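Lists > Skorbridge Robotics Club > Manipulation group > Message
Reading time: 2 minutes
Print | E-mail this message

Subject: Re: Ball task, episode length and grip width

Two views of the ball task, first the gripper camera and then the head camera:

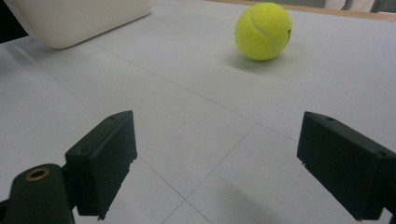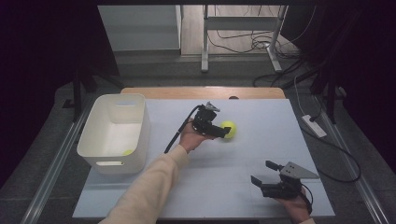 Ball task at Skorbridge: gripper view, then head view with one ball in the bin.

Replies to the points in Friday's message follow.

> The Lemieux entry rules ask for 200 episodes per task. We have 51.
> Can we count the ones where the ball is dropped and picked up again?

Yes, if the ball ends in the bin and the whole episode stays under 30 seconds. Tag them "regrasp" so Nillix can filter them out at training time. Do not trim the drop.

> The fingers close off centre on the ball. Is it the calibration or
> the prints?

Probably the prints. The inner faces of the current set are a little rough along the lower edge. File them flat, refit, then rerun the width calibration with the jaws fully open. If the offset is still more than 4 mm, send me the log and leave the mounts alone.

> Ciketbridge start every episode with the bin in the same place.
> Should we?

No. Move the bin between episodes but keep it on the board, and vary the start position of the balls as well. A policy trained on one layout will fail when the judges shift anything.

Please upload by the end of June. Files named without the task prefix will be rejected by the script.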